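Toy Sorting: The Gray Bin and the Wire Basket

Posted 2021-11-11 in Galleries / Small Things

Girkmont is a toy library with one main room and a back room with the work table in it. Families borrow the boxed toys and the puzzles from the front shelves. The small loose toys, meaning the balls, blocks, rings and soft things that don't belong to a set, are lent out by the containerful. You take a bin or a basket home, keep it for 27 days and bring it back.

We last put up a gallery of the loose toys in February, and several families asked for another one so they could see what kind of mix they would be getting. The catalog only says "loose toys, mixed," and we agree that it doesn't help much when you are choosing for a particular child.

Containers are never the same twice. A child who liked a certain ball in the spring may find it in a different basket in the fall. We used to keep fixed lists for each one, but the lists were wrong within a couple of loans, so we dropped them. The rule now is simple. Each container should have some hard toys, some soft ones, a few with an interesting surface, and at least one piece of cloth.

The cloth is there for covering things up. Small children like to pull it off and find what is under it, and older ones use it as a blanket, a cape or a river. We ask for plain cloth when people donate, in light colors if possible, and without fringe. Fringe comes apart in the wash.

The balls are the most borrowed items we have. Spiky rubber ones get asked for by name. Wooden blocks come second, although they are usually borrowed for building and end up being used as food, phones and cars.

The bin first. It is gray plastic and it has the widest mix of the two, with wooden blocks in among the balls, a stack of blue and red rings, and an orange and black tiger-striped toy. The fuzzy cloth at the corner is pale mint green. 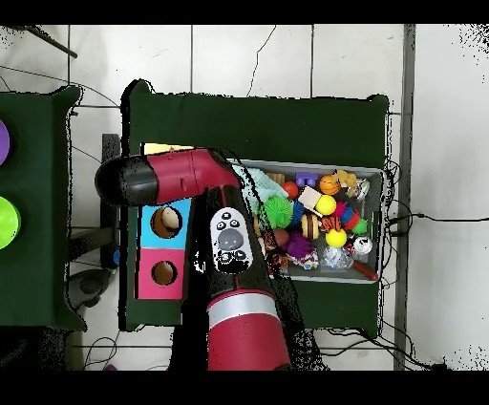 How do you clean toys made of so many different materials?

We split them by material before anything gets washed. Hard plastic and rubber go into warm water with dish soap, then get rinsed and left on a rack overnight. Wood is wiped with a damp cloth and dried right away, never soaked. Cloth and plush go through the machine on cold in a mesh bag and are air dried.

A few more notes on bins, as the questions tend to be the same ones.

Bins stack and baskets don't, so the bins live on the lower shelf under the window and the baskets go on top of the cabinet. If you are coming by bus, ask for a basket. It has less weight to it before anything goes in. If you are coming by car, either one is fine.

Returned bins are emptied completely. Nothing goes straight back out, even when a family tells us that it was never opened. Pieces with a split seam or a crack are set aside for the repair box. Some get glued or sewn, and the rest are thrown out. We don't lend anything that has started to shed small parts.

Lost pieces are not charged for. Please tell us, though, so that we don't spend an evening looking under the shelves.

The catalog has room for 200 loose toys under the current numbering, and we are 19 short of that now. We are looking for:

Blocks in any size, painted or bare
Nesting cups
Rings and stackers, complete or not
Plain cotton cloths
Plush animals that can be machine washed

We can't take battery toys, magnets, marbles or anything with a missing label that looks like it used to be electrical.

Donations can be left at Girkmont during opening hours or in the drop box at the Draver Street entrance. The drop box is small. If it is full, please don't leave bags on the step, as they get rained on.

The wire basket is the other container in this gallery. Baskets tend to suit younger children a little better. They are more open, and a child can see a good part of what is inside before reaching in. The drawback is that thin things poke through the mesh, so pencils, sticks and doll shoes go in bins only.
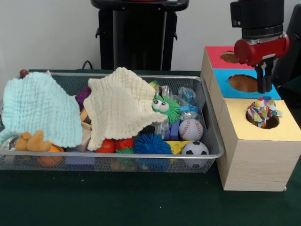 Wire basket with two crinkled cloths, assorted balls, a cheese-shaped foam wedge and a googly-eyed green fuzzy creature.

The cheese wedge has been chewed in other households and will be again. Foam pieces are checked each time they come back and are taken out of circulation once the surface breaks. If your child is at the chewing stage, tell us at the desk and we will pull the foam before you leave.

To reserve a bin or a basket, write your name on the sheet by the door or send a message through the Girkmont page. Say which type of container you want and the age of the child. We can leave out one kind of toy on request, for example plush, but we can't build a container to a list.

The next gallery will cover the wooden vehicles and the train track.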